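河湾社区共享工坊 九月份例会纪要

出席:Wilma Dewulf(主持)、Huiling Tang(记录)、卢工(Lu)、周敏、贺建平、孙雅琴、韩立
请假:老戴
地点:二楼活动室

一、上次纪要

上次例会纪要已在群里发过,没有人提出修改,通过。孙雅琴提醒,上次纪要里“旧书柜移到走廊”一条至今没有做,原因是走廊的消防通道宽度还要再量一次。此事由贺建平负责,量完直接在群里报尺寸,不必等到下次例会。

二、账目

周敏报告:上期结余152元,本期收到会费1000元,合计1152元。本期暂时没有支出,但有两笔待付,一是饮水机滤芯,二是门口的感应灯。滤芯同意购买,型号照旧。感应灯韩立认为可以先换灯泡试试,换了仍然不亮再买新的。大家同意。

Wilma问会费是否有人还没交。周敏说还差老戴和两位新会员,新会员手续没办完,不算拖欠。

三、阅览角与木工间的时间安排

这一项讨论时间最长。阅览角的读者反映,下午木工间开锯时隔壁根本没法看书。木工间这边的意见是,下午本来就是大多数人有空的时间,全部挪到晚上,楼上住户又会有意见。

卢工提议,木工间的锯、刨集中在午饭后到三点前做,三点以后只做打磨、上油、组装这类声音小的活。孙雅琴认为电动打磨机声音也不小,三点以后应当只用手工砂纸。卢工表示可以接受,但赶工的时候要允许例外,例外须提前一天在门口白板上写明。

Huiling Tang补充,阅览角的儿童读书会安排在上午,和木工间没有冲突,时间不动。

表决结果:按卢工的方案试行到年底,电动打磨机同样限三点以前使用。白板由韩立重新划格。
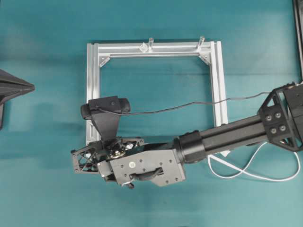
铝型材方框,内角装有角件

四、展示架

入口处的展示架已经很旧,层板下弯,放不了重的东西。上次会上有两种意见,一种是买成品,一种是自己做。贺建平这次带来了Hudlow和Mirkau两家的报价单。Hudlow的架子深度合适,但是只有整套出售;Mirkau可以单买层板,运费另算。周敏认为按目前的结余,两家都偏贵。

卢工主张自己做,木料用去年剩下的松木,层板加厚,背后加一道横撑。他估计两个周末能做完,需要两个人帮忙。韩立和贺建平报名。Wilma要求先画一张草图,写清楚高度和承重,给大家看过再下料。草图由卢工画。

旧架子拆下来的五金件,能用的留下,不能用的送废品站,不要堆在楼梯下面。

五、种子交换

孙雅琴报告秋季种子交换的准备情况。目前登记参加的有17户,比春季多。豌豆、菠菜、香菜的种子较多,大蒜种不够。她建议每户领种不超过三种,领的时候登记品种和播种日期,明年春天好对照出苗情况。

Huiling Tang问,往年领回去不种的怎么处理。孙雅琴说没有办法强制,只能请大家把不用的退回来。贺建平建议信封上印一行字,写明“不用请退回”。同意,信封由周敏去打印店一起印。
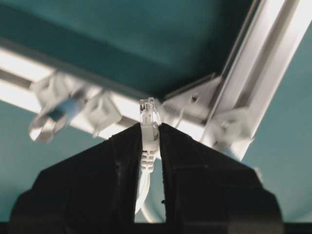
本页最后修改:2019-10-14,修改人 Huiling Tang

菠菜种子有一包标签脱落,年份不清楚,孙雅琴先做一次发芽试验,在湿纸巾上放几天,发芽率太低就不发。去年有人领到陈种子,出苗很差,今年所有自留种都要写采收年份,没有年份的单独放一盒,由愿意试的人自己拿。

交换当天的桌子向居委会借,借条由Wilma签。如果下雨,改到一楼门厅,门厅放不下的部分放二楼。孙雅琴希望当天有人在门口帮忙登记,Huiling Tang和周敏答应轮流。

六、借书登记

借书登记本目前有两个问题,一是字迹看不清,二是还书时常常没有划掉。韩立提出改用表格,每行写书名、借书人、借出日、归还日。有人提议用手机登记,年纪大的会员不习惯,暂不考虑。

超过两个月没有还的书,由Huiling Tang在群里提醒一次,只写书名,不点名字。再过一个月仍然没有还,再单独打电话。《家常面点》和《阳台种菜》两本问的人多,借期缩短为两周。 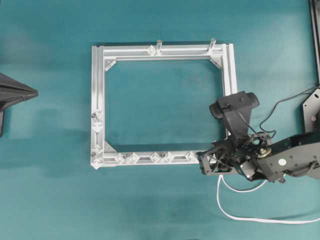
缩短借期的书在书脊上贴红点,红点贴纸办公柜里还有。孙雅琴问能不能预约,大家认为可以,在登记表最后一页留几行写预约,还书的时候由值班的人通知下一位。外借的杂志不登记,看完放回原处即可。

捐书方面,本月收到一箱,多为旧教材和过期的考试用书。Wilma的意见是,教材一般不收,今后在捐书箱上写清楚。这一箱由贺建平挑一遍,有用的留下,其余的问捐书人是否要取回。

七、钥匙与值班

值班表十月起重新排。卢工因为家里有事,十月上半月不能值班,由韩立代。大门钥匙现有登记与实际持有人对不上,请持有钥匙的会员下次例会时带来核对。已经不值班的,请把钥匙交回周敏处。

最后离开的人要检查窗户、水龙头和木工间总闸。上月有一次总闸没有关,韩立再写一张提示贴在门内侧。

八、其他

1. Cavau咖啡店愿意在店里放我们的活动传单,传单由Huiling Tang送去,每月换一次。
2. 二楼洗手池下水慢,先用疏通器,不行再报修。
3. 周敏提出冬天阅览角偏冷,是否添置门帘。下次例会带尺寸和价格来再议。
4. 贺建平建议明年办一次修自行车的活动,有兴趣的会员先在白板上签名。
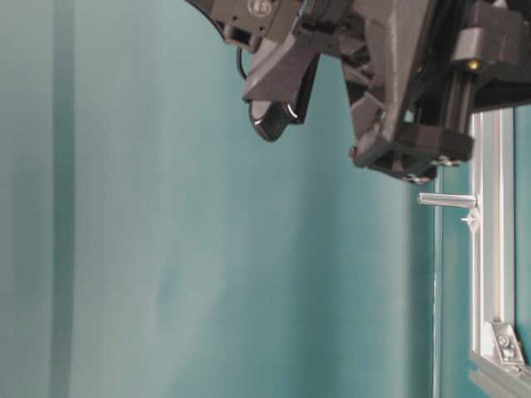
蓝绿色背景,右上方为深灰色夹爪组件

九、待办事项

量走廊宽度:贺建平
购买滤芯:周敏
试换感应灯灯泡:韩立
展示架草图:卢工
白板划格、总闸提示、借书表格:韩立
印种子信封:周敏
菠菜发芽试验:孙雅琴
向居委会借桌子:Wilma Dewulf
红点贴纸、送传单、催还图书:Huiling Tang

下次例会时间由Wilma在群里通知,需要加议题的请提前三天告诉记录人。

记录:Huiling Tang
审阅:Wilma Dewulf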